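Print this page | E-mail this page
3 shares | 0 comments

Teaching Skukis to Tidy Up: Project Report
Zuleica Andrade
Jan 13, 2019

So my plan was to collect 600 demonstrations in one semester, by myself, in a simulator I had never opened before. I got 594! (The last six got eaten by a full hard drive and I refused to redo them.)

Skukis is the name of my learning model. It watches a bunch of examples of somebody moving bowls and cups and then tries to copy them. The somebody is me, wearing tracked gloves and driving two simulated hands in Cirnik, the simulator our lab uses. Every run starts with the dishes in new spots and ends when I've got them stacked or I give up and hit the reset pedal.

My first batch was pretty bad. I did 55 runs in one evening and always went for the nearest dish with my right hand, so guess what Skukis learned? It pretty much forgot it had a left one. After that I made a rule that the left hand has to go first in half the runs, and I wrote the order on a sticky note before hitting record. 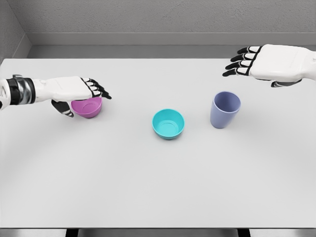 Reading time: 2 minutes

The pink bowl is a left-hand start, with the right hand staying up and open on the other side of the table, clear of the cup. I like keeping the idle hand high like that. When I let it drift down I kept bumping the cup, and then the run was garbage and I had to toss it.

Bowls were way easier for me than the cup. You can come at a bowl from above and get your thumb on the near side, but the cup is tall and it tips if you're even a little sloppy. I ended up practicing on it for most of a weekend before I kept a single run (my roommate thinks I've lost it, waving at a monitor like that).

Still to do in February: train on the full set, compare it with the Udstead baseline, and sort out the Falcão file converter, which keeps dropping the thumb joints from the left glove. I have a workaround but it's ugly and I don't want to put it in the appendix yet.

E-mail this page to a friend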